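第4讲讲义 台面分拣单元的布置、校准与日常照看
Skelness 自动化实训课,供上机前阅读

上一讲结束得有点匆忙,坐标系那一块还没讲透,下课之后好几位同学跑来问,我就把能补的都补在这份讲义里了。字数比较多,请大家耐着性子看完,最好是带着它到机器旁边,一边看一边摸(当然是断了使能以后再摸!)。上机考核的内容基本都在里面,没有偏题怪题。

我们这学期用的单元叫 Urden,是一套双臂的台面分拣单元,做的事情说起来简单得很:从台面上或者箱子里把糖果抓起来,放到指定的箱子里。每年都有同学觉得抓糖有点像小孩子的玩意儿,等自己调过一次就不这么想了。糖果又小又轻,包装纸会反光、会起皱,两头拧起来的地方还会翘,同一种糖放两次,样子都能不一样。用它来学抓取,比用规规矩矩的金属块有意思多了,也难多了。

一、先认识一下这套单元

两条手臂都从上方垂下来,台面四周就比较宽敞,人走过去取放物料方便。代价也有,就是线缆全在头顶上,检查的时候要抬头看,很多人习惯低头看台面,一低头就把上面忘了。我建议大家养成从上往下看的顺序:先看手臂和线缆,再看夹爪,然后看箱子,最后才看台面上的东西。

相机分两类。一类固定在工作区旁边,负责看全局;另一类装在手腕上,跟着夹爪走,负责看近处。两类相机各有各的脾气,后面第三节单独讲。控制台上跑的软件是 Trosero,大家在第二讲已经装过了,版本不一致的同学请自己先更新好,上机的时间很宝贵,不要花在等进度条上。
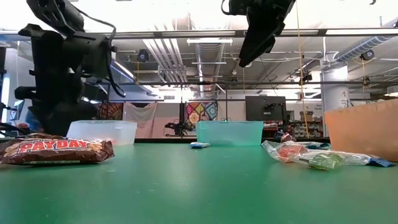
图1 Urden 单元的台面:白、青、橙三只料箱和待分拣的糖果

关于台面颜色,多说两句。绿色台面配上我们常用的这些糖纸,多数时候分得开,可是碰到浅绿色的透明包装就要小心了,分割结果常常缺一块角。台面还会反光,中间那一片泛白的地方,放在那里的透明糖纸,边缘特别容易丢。遇到这种情况,先别急着改参数,把东西挪开一点再拍一次,对比两次的结果,心里就有数了。参数是最后才动的东西,这句话我会一直啰嗦到学期末。

二、布置料箱

料箱的摆放看起来随意,其实有讲究。青色箱放在远侧,橙色箱放在右手近处,白色箱放在左侧。三只箱子都是半透明的,口沿的颜色和底部的颜色在相机里差别不小,示教的时候请一律以口沿为准,不要去点箱底。

具体步骤如下,按顺序来:

1. 按下停止按钮,确认 Trosero 界面上的状态已经变成“保持”,再伸手进工作区。
2. 把三只箱子放到大致位置。远侧那只先放,近处的后放,这样袖子不会把刚摆好的箱子带歪。
3. 用卷尺量白色箱口沿中心到橙色箱口沿中心的距离,本学期的标准值是583毫米。差一两毫米没有关系,差得多了请重新摆。
4. 在软件里新建一份布局,给它起一个自己认得出来的名字。去年的硬盘里躺着一大堆“新建布局”,到现在我也不知道哪个是哪个。
5. 手动慢速,让夹爪依次走到每只箱子的正上方,停一下,看两个指尖的中间是不是对着箱口的中间。
6. 三只箱子都走过一遍以后,保存,退出示教模式,再重新进来走一遍。

第6步总有人想省掉。我理解,都快到饭点了,谁不想早点走呢。可是保存失败的情况我们真的碰到过,界面上显示成功,重新进来位置却还是旧的,所以请大家多走这一遍,就当是散步了。

还有一点容易忽略:箱子里有料和没料,要分别试。空箱的时候夹爪可以放心往下探,有料的时候,最上面那层糖的高度每次都不一样,下探深度要留余量。初学者可以先把下探速度调低,等轨迹看顺眼了再一点点加回去。

三、手腕相机与指尖的检查

固定相机装好以后,只要没人碰支架,一般很久都不用管它。手腕相机就娇气一些,它每天跟着手臂跑来跑去,支架上的螺钉会松,镜头会沾灰,插头那里的线也会被来回弯折。我的习惯是每次开机以后先看一眼它的实时画面,看两根手指在画面里的位置和上次存下来的参考图是不是对得上。手指是固定在夹爪上的,张开到同样的开度,它们在画面里就应该出现在同样的地方。如果手指都偏了,那后面的标定就不用谈了,先去拧螺钉。
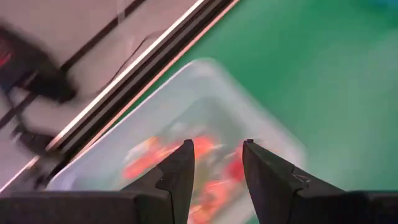 手眼标定的结果好不好,不要只看软件给出的误差数字,要挑几个姿态亲眼看一看。数字小,只能说明你采的那几张标定图彼此说得通;手臂换个角度探下去,偏差可能就出来了。我自己最喜欢用料箱来检查:让夹爪张开,停在箱口上方,把手腕转一个斜角,看箱子的轮廓和软件叠加上去的轮廓能不能重合。像上面这种角度就很合适,白色箱子的一个圆角正好朝着画面上方,口沿的两条边分别向左下和右下伸出去,两条边都能拿来比对。大家也会注意到,箱子和里面那些红色、橙红色的糖果都糊了,手指倒还比较清楚。糊成这样的画面只适合练习认位置,真要比对轮廓,请等手臂完全停稳再截图,不然你量到的偏差里有多少是标定的、有多少是模糊的,谁也说不清楚。

指尖的检查也顺便在这里讲了。我们用的手指是向 Koval 订的,指尖做成斜的,越往前越窄,方便探进糖堆里。使用中表面会留下擦痕,浅浅的擦痕不用管,用干净的软布擦一擦就行。需要停下来处理的是下面几种情况:

指尖有缺口,用指甲横着划过去能感觉到台阶。
左右两根手指合拢以后不对齐,一高一低。
宽的手指座和窄的指尖之间,接缝处有晃动。
夹紧时听到咔哒声,每次都有。

换手指的时候请两根一起换,哪怕另一根看着还很好。一新一旧搭在一起,夹持面的摩擦不一样,糖会往一边转,你会以为是视觉的问题,查上大半天。这个弯路我替大家走过了,很长的一段弯路。换完以后手指的零点要重新设,手腕相机的参考图也要重新存。

指尖的寿命,我们按抓取次数来记。十一月换下来的那一副,从装上到换下,计数器上是859次。这个数字请不要当成标准背下来,它和你们抓什么、夹多紧都有关系。我写在这里,是希望每个小组也把自己的数字记下来,期末的时候放到一起比较,应该会很好看。

四、收料与清理台面

一轮练习做完,台面上多少会剩点东西。收的时候请按下面的次序,不要一把全扫进箱子里(我知道这样最快)。

先停机,等两条手臂都回到待机位,再动手。然后从离自己近的地方开始往远处收,大包装的单独放,小糖归小糖。透明糖纸最容易漏,它贴在台面上几乎看不出来,尤其是落在反光那一片里的时候,换个角度弯下腰去看,皱褶会亮一下,就找到了。橙色箱子前面是重点区域,料一多,糖就喜欢聚在箱子脚下,蓝色的糖纸尖儿紧挨着箱底,夹爪从上面下来很难夹到,用手拨开一点,下一组的同学会感谢你。

台面本身用微湿的布擦,顺着一个方向擦,擦完晾干再放料。擦痕和小白点擦不掉就算了,不要用力蹭,更不要用带磨砂面的海绵。绿色台面上多一道划痕,视觉里就多一条假边缘,以后每个用这张台子的人都要跟它打交道。

还有头顶上的线缆。手臂回到待机位以后,绕着工作区走半圈,抬头看每一处弯弧,看有没有勾住别的东西,有没有哪一段被拉得很直。线缆留出来的弧是给手臂活动用的,好看不好看都在其次,请不要用扎带把它收得服服帖帖。有一组同学真的这样做过,手艺还相当漂亮,结果手臂一伸出去就报了超力矩。
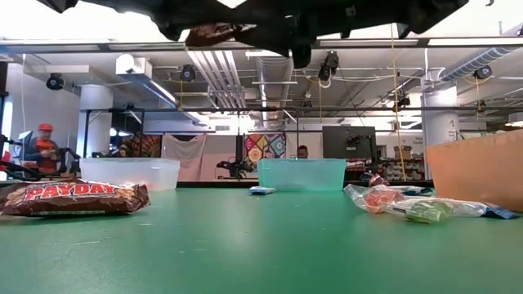

五、常见故障,以及先看哪里

夹爪下去了,没夹到东西。先看下探深度,再看手腕相机的参考图。有同学一上来就重新标定,整套做下来要将近35分钟,最后发现只是箱子被人推歪了。

夹到了,半路掉下来。看夹的位置。夹在糖纸两头的拧结上,十次里总有几次要掉;夹在糖体中间就稳得多。大块的包装又长又滑,尽量横着夹,抬起来以后速度放慢。

放料的时候糖纸粘在手指上不下来。多半是静电,冬天尤其厉害。把张开的动作做得快一点,张开以后让夹爪小幅度抖一下,大部分都能抖掉。抖不掉的,停机,用手取。

软件里看到一个东西,台面上却没有。多半是反光。记下它的位置,换一盏灯或者挡一下光再看,它如果跟着消失了,就在 Trosero 里给那一小块加一个屏蔽区,屏蔽区不要画得太大,画大了真的糖放在那里也看不见了。

手臂停在半空不动,界面没有报错。先等一会儿,软件有时候在重新规划路径。等了还是不动,按停止,抄下界面底部那一行状态码,再来找我。请务必先抄状态码再重启,重启以后它就没有了,我们两个人只能对着机器干瞪眼。

六、上机之前请准备好

每组带一份打印的布局表、一把卷尺、一块软布。长头发请扎起来,宽松的袖口请卷好,挂绳类的东西摘下来放在包里。

记录表上有一栏叫“其他”,往年大家都空着,我很希望今年能看到有人往里写点什么。声音怪怪的、某个箱子老是滑、某个角度的画面特别难看,都可以写,写得啰嗦也没有关系,你们看我这份讲义就知道我是不嫌啰嗦的。

下一讲讲双臂之间的避让,请提前把布局文件拷好带来。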